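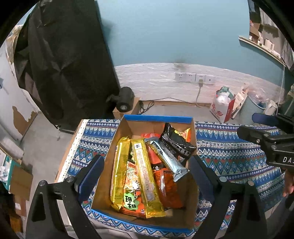 Piroska Lakatos writes that her last two parcels arrived with the crackers reduced to powder, although both boxes were marked fragile and neither was dented. She asks whether more padding would have helped.

More padding would probably have made little difference. When the carton is sound and the contents are broken, the usual cause is movement inside the box. The method given on this page deals with that first and with outside knocks second. It covers factory-sealed snacks sent by ordinary parcel post. Home baking needs different handling and has its own page.

What you need

One cardboard carton, single wall for light loads and double wall for anything with tins or jars in it
Plain paper for filling gaps
Paper or plastic parcel tape
Kitchen or postal scales
A pen and two labels

The test parcel for this page used a Ludano carton weighing 399 g empty. Weigh your own carton before you start and write the figure on the bottom flap. It is easy to forget that the carton counts towards the limit, and a parcel that is a few grams over goes into the next price band.

Choosing the carton

Lay the contents out on a table in the arrangement you intend to use and measure the length, width and height. Add 30 mm to each. A carton much larger than this will need a lot of filling, which adds weight and settles in transit. A second-hand carton is acceptable if the corners are square and the base creases have not gone soft. Press the centre of each side with a thumb – if the board gives and stays in, use a different one.

Tape the base along the centre join and across both ends before anything goes in.

Sorting the contents

Divide the items into three groups: rigid, flexible and brittle. Tins and boxed sweets are rigid. Soft sweets and nuts in bags are flexible. Crackers, crisps, wafers and rice cakes are brittle, whatever they are wrapped in.

Check every seal. Hold each bag flat between two hands and press lightly. A bag that slowly loses air should be left out. Do not prick inflated bags to save space. The gas inside protects the contents, and once it has gone the food will also turn stale.

Check the dates at the same time. Allow for the journey and for a reasonable period after it. In this house anything with less than 80 days left stays at home, which is stricter than it needs to be for inland post.

Loading

1. Crumple paper into a layer over the base and press it down with the flat of the hand.
2. Place rigid items on the bottom, heaviest in the middle.
3. Lay long packets flat and parallel to the longest side. Do not bend them to fit.
4. Fill the spaces between with flexible bags.
5. Put brittle items on top, with no rigid item touching them.
6. Push paper into the remaining gaps, working from the corners inward.
7. Add a top layer of paper so that the flaps close with slight resistance.

Chocolate is best left out from May until the weather cools. If it must go, put it in the middle of the load inside a second bag tied shut.

The shake test

Close the flaps without taping them, hold them down and tilt the box to each side in turn. Anything that slides can be heard. Open the box, find the gap and fill it. Repeat until the box is silent. Two or three attempts are normal.

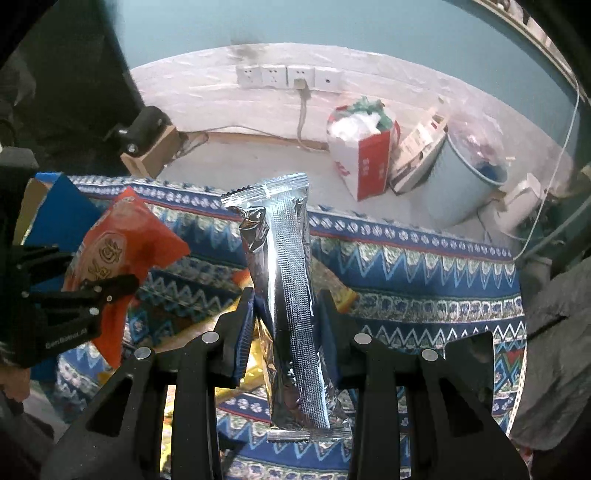
Can the outer packaging be removed to save weight?

Only where each piece inside has its own sealed wrapper and the ingredients are still shown on something in the parcel. For post going abroad, leave everything in its original packaging so that customs staff can read it.

Weighing and closing

Weigh the loaded box on a level surface. The Stilleo scales used here read low when the box overhangs the plate, so a small board was placed underneath and the display set to zero. Leave a margin of 100 g below the limit to allow for tape, labels and differences between your scales and those at the counter.

Tape the top in the same pattern as the base. Put the address on the largest face, clear of any join, and place a second label with the same address inside, on top of the paper.

Page last revised September 25, 2023. The carton size table for Brullby collection points is on a separate sheet.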